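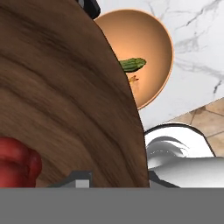 5.3 Setting up the wrist view

The wrist view in the Dillwood kitchen cell shows the gripper fingers across the bottom and whatever the arm is holding or passing over. Set it up before you load any task. Close work, such as the wooden piece between the fingers with the orange bowl behind it, will fill much of the view, and this is normal.

1. Open the cell in the Lekik console and wait for the status line to read Ready.

2. Select Views, then Wrist. Check that both fingers are in view and that the gray band of the gripper runs level along the bottom edge.

3. If the band is tilted, go to Mount and enter a roll of 0. Save, then reload the cell. The change does not take effect until the cell has been reloaded.

4. Close the gripper fully and open it again. Both fingers should travel the same distance. If one lags, repeat the finger calibration in 4.6.

5. Pick up a test object from the counter and hold it over the bowl. Look for flicker where the object meets the fingers. Flicker means the contact margin is too small. Raise it one step at a time.

Note: A large object can hide its own target. Do not move the wrist mount to get around this. Use the room view for the approach and go back to the wrist view for the last part of the move.

5.4 Setting the microwave reach

The microwave is mounted above the range, so the arm has to come up in front of the stove and turn in over the turntable. The default reach profile stops short of the cavity.

1. Set the microwave door to fully open and lock it in the Fixtures list.

2. Load the Zanitz upper reach profile. Leave the elbow setting at Left.

3. Jog the arm up at speed 10 until the gripper is level with the opening. Check the room view for clearance at the knobs and the oven handle.

4. Move the gripper in over the turntable and angle it down toward the bowl.

5. Save the pose to slot 8.

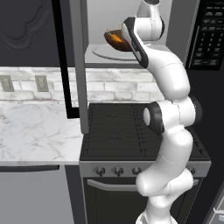 Figure 5-2. Arm in the microwave opening, with the gripper angled down toward the bowl.

Caution: Do not run the saved pose with the door unlocked. If the door swings while the wrist is inside, the solver will push the arm through the door edge and the run has to be thrown out.

If the console shows error 1128, the pose is outside the joint limits. Back the arm out by hand jog, lower the elbow slightly and save the pose again. If the error comes back, reset the base position as described in 3.2.

Note: Cells built with the older Nwankwo fixture pack have no door lock. Set the door hinge friction to maximum instead, and check the door angle at the start of each run.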